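Hollus Stoneware Glaze, Maroon 40

Brush-on glaze for midfire clay. 400 mL jar, also sold as a 200 mL tester.

Maroon 40 is the fortieth glaze we've put in a jar at Hollus, and it's the one I've wanted to make ever since I started mixing buckets in the back of the Pirkport studio. A proper red with some brown in it. Reds have a reputation for being fussy (fair enough, plenty of them are), but this one has been a joy to work with from the very first test tile, and it's still the jar I reach for when I've got a good plain shape on the shelf and don't want to clutter it up.

It's a gloss glaze with a soft sort of shine, so light slides across a curved wall without glaring back at you. Thick areas go deep and wine-coloured. Thin it out over a rim or a carved line and it warms up towards brick. If you like a very even colour, three coats will get you close. If you like movement, stop at two on the outside and flood the inside, then see what the kiln gives you!

What it's good on

Bowls, mostly, and I'd say that even if I didn't throw so many of them. Large open forms give the colour room to shift, and you get to see all of it from above. It's also lovely on planters, lidded jars and chunky mugs. Selina Bühler has been using it on tall bottles with the top third left bare, and the line between raw clay and maroon is gorgeous.

On white clay it reads as a clear, warm red-brown. On speckled buff it's earthier and the specks come through as little dark freckles. On very dark clay it goes almost to black, which can be beautiful on a teapot but does waste the red a bit, so I'd put down a white slip first.

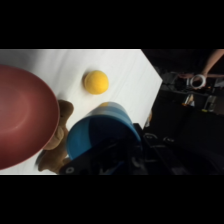
Colour is always the hard part to judge on a screen, so please do a tile before you commit a whole shelf of work. Maroon 40 changes with thickness, with clay and with how long your kiln sits near the top, and two people using the same jar can finish with quite different pots. As a guide to the range we mean, look at the big bowl beside the teddy bear: brighter brick red up near the rim, getting deeper and darker lower down, with a soft highlight on the inside. A tile with a bit of a curve to it will tell you far more than a flat one. I cut mine from the wall of a thrown cylinder, so each has a rim and a foot.

How to apply it

Stir it. Don't shake it, or you'll be brushing on bubbles. The jar settles in storage and there's good colour sitting at the bottom, so get the stick right down into the corners.

Wipe your bisque with a damp sponge and let it dry off. Use a soft, wide brush (the Aebischer fan brush is our favourite and we keep it in stock) and load it generously. Brush one direction for the first coat and the other way for the second, letting the sheen go off between coats. For the inside of a bowl, I pour. Thin a little glaze with water until it runs like pouring cream, swirl, tip it out, and tidy the rim with a sponge.

Leave a clear band above the foot. It moves a little at full temperature, and a bit more where two glazes overlap.

Layering

Over our Rindumlow White it breaks into streaks of rose and cream. Daniyal Ghumman tried the reverse, white over maroon, and got a mottled surface like river stones. I've been copying him ever since. Under a clear gloss it loses some depth, so I'd skip that one.

Jar and batch notes

Each batch makes 1,000 jars, and the batch letter is on the lid. Batch C is a touch redder than B. If you're glazing a dinner set, buy enough from one batch to do the lot, and tell us the letter when you order so we can match it where possible.

The glaze keeps well with the lid on tight. If it thickens up, add water by the teaspoon and stir again. Don't let it freeze. In April we change over to a wider-mouthed jar, same volume, same lid colour.

Also in this range

Hollus Maroon 40, dry mix for dipping
Hollus Rindumlow White, 400 mL
Hollus test tile pack, curved
Aebischer fan brush, wide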